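Is simulating a garage arm cell first worth it, or just a way to put off building?

My brother-in-law wants a used arm on a pedestal in the garage, loading parts into a small vise. The kit from Rikley is $493 before the arm. I say buy nothing until it works on screen. He says screens lie. Who's right?

Lutfa Mollah
Both of you. I modeled my bench in May, vise fixture and all, and I still don't trust it much. Renders from my model:

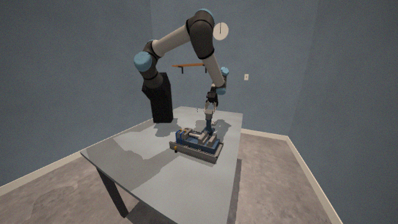
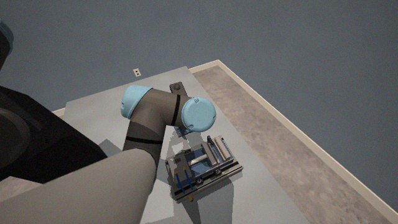
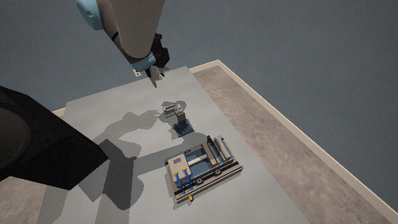
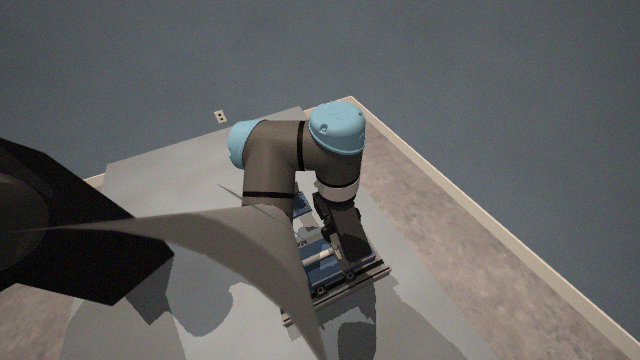 Reach and clearance you can believe, if you measured your table properly. Grip you can't. My friction numbers were guesses, and so is anything Fodbridge puts on a spec sheet. I'd spend $149 on a decent vise, try the parts by hand, then decide about the rest.

rotich_garage
just build it. simulated mine for 5 weeks and the bolt holes were still wrong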